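Home Forums Docks and Hubs Help Log in

Second monitor drops out through USB-C dock

Cecilia Darko
I've got a Dinetti dock on my laptop with two monitors. The second one goes black for 3 seconds or so, then comes back. It started on Sunday after I updated the dock to firmware 204. Charging and the network port are fine.
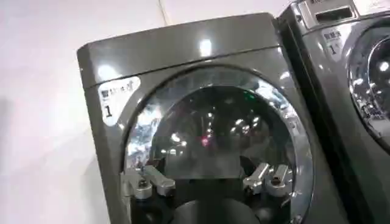

I've swapped the HDMI cable and tried the other port, with the same result. The laptop is an Evunby and the dock's supply is the one it came with. Can I go back to the old firmware?

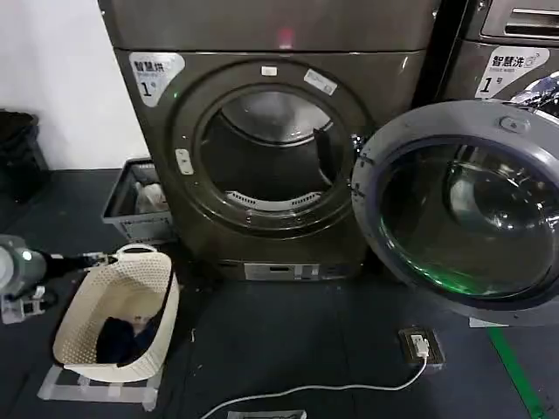

Dogbe
You can't roll back on that dock, I tried. Set the second monitor to 60 Hz in display settings. Mine was on 75 and dropped out all day until I changed it.

Pilalell
Check the cable between dock and laptop as well. A long one can do this. Mine was 2 metres and I went back to the short one from the box.

Dogbe
Also turn off sleep on the USB ports.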